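Section 4. Your first practice shift in the simulator

Welcome back! By now your Cilum account is set up and you have probably met Siamak Ahmadpour, who runs training at the Trandisby site and is happy to be called over for anything. We know a good many of you used to do this tidying and packing by hand. The arms will take over the reaching, and you will be the one who decides what goes where, so please take your time in here first.

1. Log in and choose Rafferty from the room list. Loading can take nearly 2 minutes.

2. Press Center View so that you are looking down over the robot's chest at the work.

3. Move each arm a little on its own before you try both together.

4. Bring the right gripper down into the round hole in the top of the cabinet, going slowly, and stop once the jaws are inside. 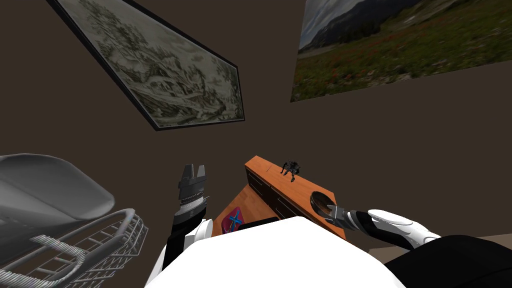 Figure 4. Right gripper in the hole, left gripper open beside the cabinet.

5. Keep the left gripper open and clear of the board while the right one is in the hole.

6. Lift the right gripper straight up and save your run. The simulator keeps your last 99 runs, so there is plenty of room for bad ones.

Note: Pictures on the wall may look slanted when the view is tilted. Press Center View again if it bothers you.

Caution: Never swing an arm sideways while its jaws are in an opening. In the simulator you only lose the run, but the same habit on the floor can damage the gripper.

Your supervisor sees how many runs you have done and no scores. Practice time is paid as regular time, and you book it under code 192.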